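School Bus Access in the Mandeden District
Student project report by Merike Petrauskas and Ferhat Çetinkaya

1. Background
The district runs 15 buses for three high schools: Stedov, Wihongi and Mustatari. Total enrollment is 1417. We wanted to know how many students depend on the buses and how often they miss first period when a bus is late.

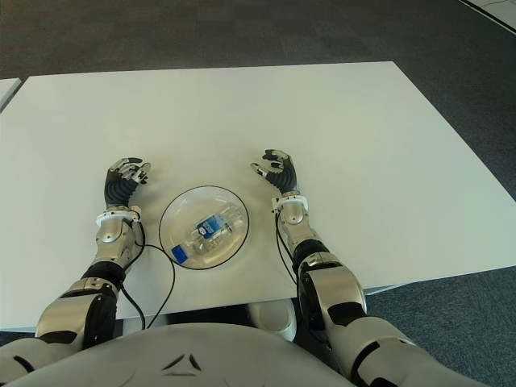 We left out the two elementary schools, which have their own routes and start an hour later.

2. Method
We handed out 200 paper surveys during homeroom and asked the district office for its arrival logs. Stedov returned its forms first. Wihongi needed a second round after a snow day in December.
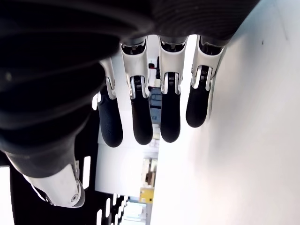
Figure 2. Robotic hand, palm side.

Forms with no school name were set aside.

3. Results
Late buses were the most common reason given for missing first period. In the logs we found 42 late arrivals, most of them on the Mustatari route, which crosses the rail line twice. Students at Stedov mostly walk or get a ride.
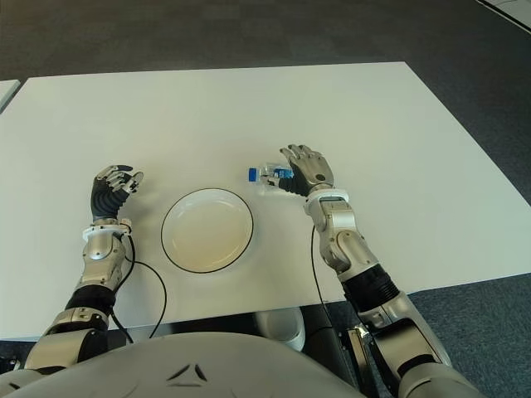 4. Limits
The logs only record arrival at school, so we can't say how long students waited at the stop. Drivers also write the times by hand, and a few entries were hard to read. Merike typed them in and Ferhat checked them against the originals.

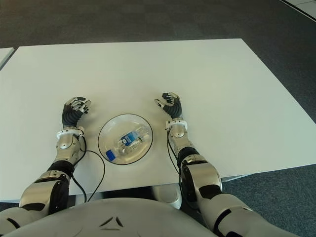
5. Recommendations
Start the Mustatari route ten minutes earlier. Post delays on the school website before 7:30. Repeat the survey next fall with the same questions.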